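Granport Shared Workrooms
Minutes of the May general meeting
Held in the long room, 7 pm. Quorum met.

1. Apologies and previous minutes

Apologies were received and noted. The April minutes were accepted with one correction: the Durrani shelving is going in the front hall, not the back passage.

2. Hall bookings

Bookings for the quarter came in at 38, our best autumn yet, and the meeting was thrilled. The pottery and model-making groups have both asked for a second evening. Agreed to offer it to them from next month and see how the car park copes.

3. White tables

The big item of the night, and a very cheerful one! Members have been grumbling over the state of the white tabletops since summer. Marker flecks, grey smears, bits of who knows what, and everybody wiping them with whatever was under the sink. The cleaning group reported back on its trial of dry pads and soft cloths and people were properly keen to hear it.

Main points from the report:

A dry pad held flat and pushed in one direction is the way to start. Scrubbing in circles just moves the grey around.

Pick up the loose dark specks before any spray goes on. Once they get wet they smear, and then you have a much bigger patch to deal with.

Finish with a folded cloth, turned to a clean face often. Fold it thick enough that you can lean on it.

Look along the top from a low angle with the lights on. Streaks you'd never notice standing up show straight away.

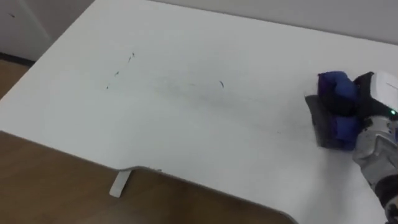
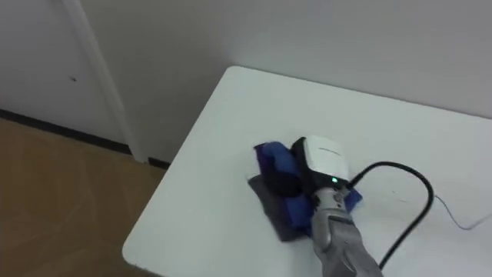
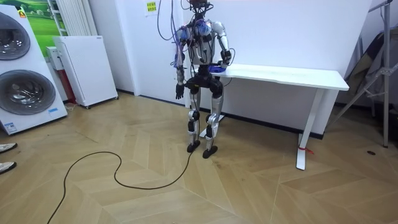 There was a lively discussion on sprays. The group tried Sivis and Fendeck side by side on the spare table in the store. Both got a good result on old marker, but the Fendeck smells a lot stronger and two members said they could still notice it the next morning. The meeting preferred Sivis by a clear show of hands. It comes as a concentrate, so we can refill the bottles we already have.

A question was asked about the rough scouring pads left in the kitchen drawer. These are not to be used on the tabletops at all, as they take the finish off and the marker then sinks in. They'll go in the tub by the outside tap for boots and buckets.

Another member wanted to know if we should buy a vinyl cover for craft nights. Plenty of love for the idea, though the pottery people pointed out it would slide about under their boards. Left for now.

Agreed:
Buy Sivis concentrate and a pack of soft cloths, up to $122.
Each group wipes its own table before leaving, dry pad first, cloth second.
Used cloths go in the lidded bucket and get washed on the weekly run, no fabric softener.
A one-page guide to be taped inside the store cupboard door.

Big thanks to the cleaning group, who have made wiping a table the most talked-about subject of the year.

4. Money

Balance of the maintenance fund stands at $182 before the purchase above. A further $100 is expected from the plant stall. Report accepted.

5. Other business

The urn is slow again. To be descaled before the next meeting, and a spare jug brought along in case.

Could whoever borrowed the long extension lead please return it to its hook.

Meeting closed 8.25 pm. Supper followed, and the table was wiped afterwards.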